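施設管理担当者フォーラム > 什器・備品 > 木製天板の維持管理
件名：閲覧室の木製天板、オイル仕上げの継続かウレタン再塗装か

投稿者：etsuran_shomu
当館では、閲覧席100席のうち窓側の区画にThoroddsen製の大型机を配置しております。天板は幅の広い板を接ぎ合わせたもので、納入時はオイル仕上げでした。開館から6年が経過し、輪染みと乾燥による毛羽立ちが目立つようになったため、来年度の予算要求に先立ち、維持管理の方針を整理しているところです。
現在検討しているのは次の2案です。
甲案　現行のオイル仕上げを継続し、休館日に職員が塗り直す。
乙案　外部業者に委託し、研磨のうえウレタン塗装に切り替える。
同様の什器をお持ちの機関におかれましては、選定の経緯、利用者からの意見、作業後の不具合等についてご教示いただけますと幸いです。なお、机の入れ替えは予定しておりません。

投稿者：kyoyo_somu2
ご照会の件、当センターでは乙案に相当する工事を実施済みです。研修室の机を対象とし、業者が工場へ引き取って施工しました。水分への耐性は明らかに向上し、日常の清掃は固く絞った布で拭くのみとなっております。利用者アンケートにおいても、机に関する苦情は減少しました。
一方、引き取り期間中の代替机の手配に想定以上の手間を要しました。仕様書を作成される際は、代替机の用意を発注者と受注者のいずれが負担するかを明記されることをお勧めいたします。当方はこの点が曖昧であったため、契約後に協議が生じました。

投稿者：mokushitsu_hozen
乙案には慎重な立場から申し上げます。
ウレタン塗膜は、健全なうちは管理が容易です。問題は傷が入った後で、塗膜の切れ目から水分が入ると、その周囲だけが白く浮いたり黒ずんだりします。部分補修では境目が残りやすく、見栄えを揃えるには天板全体の再研磨が必要になります。接ぎ合わせた天板は研磨できる回数にも限度があります。
オイル仕上げであれば、輪染みの箇所を細かい研磨紙で整え、再度塗布することで相当程度まで回復します。筆記や閲覧に用いる机であれば、甲案で十分に対応できるものと考えます。

投稿者：kyoyo_somu2
mokushitsu_hozen様のご指摘は技術的には理解いたしますが、職員による塗布作業を前提とされている点に懸念がございます。当センターの場合、清掃は委託契約に含まれているものの、塗装に類する作業は契約の対象外です。職員が休館日に出勤して作業を行えば、当然ながら人件費が発生します。材料費のみを比較して甲案を安価と評価するのは適切でないと存じます。
また、担当者が異動した後に作業の質が保たれるかという問題もございます。

投稿者：etsuran_shomu
早速のご回答をいただき、ありがとうございます。
人件費については当方の試算から漏れておりましたので、追加いたします。甲案の場合の塗布頻度は、どの程度を見込めばよろしいでしょうか。納入業者からは年2回との説明を受けておりますが、実際に運用されている機関の状況を伺いたく存じます。

投稿者：brulermont_kaigishitsu
Brulermont会館の管理部門です。当会館では会議室と談話室の天板をオイル仕上げで維持しております。
塗布は梅雨入り前と11月に実施しています。ただし一律に塗るのをやめ、事前に各天板へ水滴を落とし、吸い込みの早いものだけを対象とする運用に改めました。会議室の机はほとんど対象から外れ、飲食を伴う談話室の机が中心となっています。
使用している塗料はFlosariです。以前は別の製品を使用しておりましたが、乾燥後も臭気が残るとのご意見があり、切り替えました。塗布は水曜日の閉館後に行い、翌日は当該室を貸し出しておりません。
拭き取りに使用した布は、自然発火のおそれがあるため、水に浸してから所定の方法で廃棄しています。この手順は作業要領の冒頭に記載し、作業前に読み合わせを行っています。

投稿者：shisetsu_minami
横から失礼いたします。閲覧室ということであれば、臭気のほかに資料への影響も確認が必要ではないでしょうか。当館では、オイルを塗布した翌々日に開室したところ、机上に長時間置かれた紙資料に薄い油染みが生じたことがございます。拭き取りが不十分であったことが原因と判断しておりますが、貴重資料を閲覧に供する席については、その後オイル仕上げの机の使用を取りやめました。
甲案、乙案のいずれを採る場合であっても、資料の種別に応じて席を分けるという選択肢をご検討ください。

投稿者：mokushitsu_hozen
油染みの件は重要なご指摘です。硬化前の天板に紙を置かないことは大前提であり、塗料の説明書に記載された乾燥時間は、室温が低い時期には不足する場合があります。開室前に、白い紙を天板に載せて重しを置き、一晩経過後に移りがないかを確認する方法が簡便です。
先に「甲案で十分」と申し上げましたが、貴重資料の閲覧席については留保いたします。中性紙の敷板を併用するか、別の机を充てるのが妥当です。

投稿者：kyoyo_somu2
結局のところ、甲案は管理項目が多すぎるのではないでしょうか。水滴による確認、塗布、拭き取り、布の処分、紙による確認と、いずれも必要な手順であることは承知しておりますが、これを閲覧業務の職員に求めるのは現実的とは思えません。

投稿者：brulermont_kaigishitsu
当会館では、最初の年度こそ負担感がありましたが、対象の天板を絞ってからは通常業務の範囲で処理できております。要員の規模や開館時間によって事情は異なりますので、どの機関にもお勧めできるとまでは申しません。

投稿者：suvwood_riyou
天板の色合わせについて補足いたします。当方はSuvwoodの接ぎ板を用いた机を使用しており、塗り替えの際に色の扱いで業者と認識の相違が生じました。

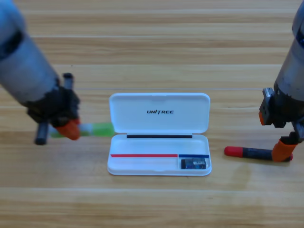
塗り替え後の色調については、見本板による事前承認を仕様書に盛り込むことを強くお勧めいたします。当方では、着色を加えて全体を均一にするという業者の提案を受け入れた結果、板ごとの表情が失われ、利用者から残念であるとの声が寄せられました。写真の天板のように、蜂蜜色に近い褐色の板と淡いベージュの板が交互に並ぶものでは、濃い方の板で見本を作るか、淡い方の板で作るかによって印象が大きく変わります。見本は必ず両方の色について提出を求め、承認した見本を検収時まで保管してください。板の継ぎ目に余分な塗料が残っていないかも、検収の確認項目に加えておくとよろしいかと存じます。

投稿者：etsuran_shomu
色の件は全く想定しておりませんでした。当館の天板も板ごとの濃淡があり、建物の設計段階で内装と合わせて選定されたものと聞いております。着色を伴う塗装は避ける方向で整理いたします。
見本板を両方の色で求める場合、費用は工事費に含めて見積もりを取るのが一般的でしょうか。

投稿者：suvwood_riyou
当方では工事費に含めました。別途計上とすると、再提出のたびに変更手続きが必要となります。仕様書には「承認を得るまで再提出するものとする」と記載しております。

投稿者：kyoyo_somu2
見本板の件、当センターでも実施すべきであったと考えております。当方の机は塗装後にやや黄味が強くなりました。管理上の支障はございませんが、未施工の机と並べると差が分かります。乙案を採用される場合は、同じ室内の机を同時に施工されることをお勧めいたします。

投稿者：shisetsu_minami
同じ室内の一括施工については、閉室期間との兼ね合いもございます。当館の規則では、閲覧室の全面閉室には事前の公告が必要です。貴館においても、工期を定める前に該当する規程をご確認ください。

投稿者：mokushitsu_hozen
色に関してもう一点申し上げます。オイル仕上げの場合も、塗布直後は濡れ色となり濃淡が強調されます。落ち着くまでに時間を要しますので、塗った日の見た目で良否を判断されないようお願いいたします。また、窓側の机は日焼けが進んでおり、備品を長く置いていた箇所だけ元の色が残っていることがあります。これを染みと誤認して研磨した例を見ておりますので、作業前に配置図と照合してください。

投稿者：etsuran_shomu
皆様のご意見を踏まえ、当館の現時点での整理を記載いたします。
一般の閲覧席は甲案を基本とし、水滴による確認を行ったうえで対象の天板を選定します。貴重資料の閲覧席は別の机を充て、オイルの塗布は行いません。輪染みの著しい天板については、試験的に業者へ研磨を依頼し、無着色での仕上げを条件として、見本板を両方の色で求めます。
職員の作業時間は材料費と併せて試算し、乙案との比較表に記載いたします。比較表の様式をお持ちの機関がございましたら、項目名のみで結構ですのでご提供をお願いいたします。

投稿者：kyoyo_somu2
当センターの比較表の項目は次のとおりです。
材料費、委託費、職員の作業時間、代替机の手配、閉室に伴う影響、補修の可否、廃棄物の処理。
甲案に対する当方の懸念は変わっておりませんが、対象を限定されるのであれば、試行としては妥当な範囲と考えます。試行後に実際の作業時間をご報告いただけますと、当方の次回更新の参考となります。

投稿者：etsuran_shomu
項目をご提供いただき、ありがとうございます。試行の日程が決まりましたら、作業時間の記録と併せて本スレッドに報告いたします。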